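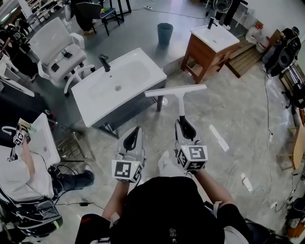 Bianca Roman thinks we should have started the washroom course a year earlier, and she told us so at the last tenants' evening at Navwood. The old timetable, she said, taught people how to fill in a job application and then left them on their own for the first week of the job, which was the week she very nearly gave up. I have thought about her remark a good deal while putting this report together, and I believe she is right.

So, to the second half of the grant. You will remember that when we wrote to you before the summer we had only the first group behind us, and I was a little nervous about whether the evening sessions would fill. They did fill. We have now had 63 people come through the cleaning and building care course, and the waiting list for spring is long enough that I have stopped advertising it at the library. Most of them hear of us from a cousin or a neighbor, and I have come to trust that far more than our leaflets (which, I admit, still have the old phone number on them).

The biggest change since my last letter is the practical module. We used to give it one Saturday morning, right at the end, and it always felt rushed. It now takes up 2 full weeks in the middle of the course. People learn to read a product label, to work from the cleanest area toward the dirtiest, to keep the cloths for sinks apart from the cloths for toilets, and to leave a floor so that the next person through the door doesn't slip on it. Lenuța Bălan teaches it, and she has a gift for being strict and kind in the same breath. She also rewrote the handbook over the holidays in much plainer words, and I would love for you to see it – the chapter on descalers alone is worth the postage.

Employers have been good to us on the whole. Cillance took 9 of our people after the fall course and has asked to meet the next group before it finishes. Flokmont has been slower. They like our graduates, they say, but their night shifts start at ten and the last bus from this side of town leaves well before that. We have written to them twice about a shared van. I don't want to promise you anything on that front yet, though the most recent reply was friendlier than the one before.

Now for the part I enjoy less. We lost 2 evening tutors in December, both to better paid work, and for a while I was covering the language hour myself, not very well. Voicu Street was also without heating for several nights, so we moved everyone over to Navwood at short notice and some people understandably stayed home. We have since made up those hours. The cost of the extra room came out of the travel line, which was underspent, and I have marked it in the budget sheet so you can find it easily.

For the spring I would like to ask your permission to move a little of the printing money into child care. Several mothers have told us they could manage the evenings if there were somebody to sit with the little ones in the next room, and we have a person in mind who is already cleared for that work. It is a small sum, but I would rather ask first.

The budget sheet and the attendance lists come with this report. If you would like to visit, Thursday evenings are the liveliest, and there is always soup. Please just let me know the day before so we can put out another chair.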